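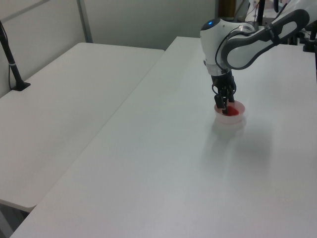

Unit 7. Storing Food at Home: Containers, Labels and Rotation

Household Management, Rusance Evening School
Notes for students, January 2020

Please read these notes before the class. We will not have time to go through all of them, and the exercise at the end uses words from section 2.

1. Why we study storage

Most households buy food well and cook it well enough. The money is lost in between, in the refrigerator and in the back of the cupboard. In the Wolirmont household diary, which we use the whole term, the family wrote down every item they threw away in one winter. There were 86 items. Many of them were never opened, and many others were leftovers in a bowl with no cover and no date.

2. Words to know

Headspace - the empty room between the food and the lid. Liquids that will be frozen need it, as they grow when they turn to ice.
Rotation - using the older item first. When you bring new food home, it goes behind the old food.
Decanting - moving dry food from its bag to a jar or a box.
Cross-contamination - when something harmful passes from one food to another, for example from raw chicken to salad.

3. Choosing a container

A small bowl which you can see through is a good friend for leftovers. You notice what is inside, and so you eat it. A large container with a little food in the bottom takes the whole shelf and keeps much air around the food. For soup, take a container of 300 ml for one person.

Check that the lid closes at all four corners. If the plastic has deep scratches, stop using it for food, but it can still serve for buttons or screws.

4. Labels

Write the name of the food and the day you cooked it. Do not write only "sauce". Masking tape and a soft pencil are enough, and the tape comes off in warm water.

5. Where things go in the refrigerator

Raw meat and fish: the lowest shelf, in a closed box.
Cooked food and leftovers: the upper shelves.
Vegetables: the drawers, not too full.
The door is the warmest place. Keep mustard and jam there, but not milk.

6. Exercise

The Cozma family has a yearly food budget of 2,000 and throws away 7 percent of what they buy. Calculate the loss for one year, then for one month. After this, read the Roromov shopping list on the back page and mark which items you would decant, which you would freeze, and which need headspace. Bring your answers in writing. Half a page will be enough.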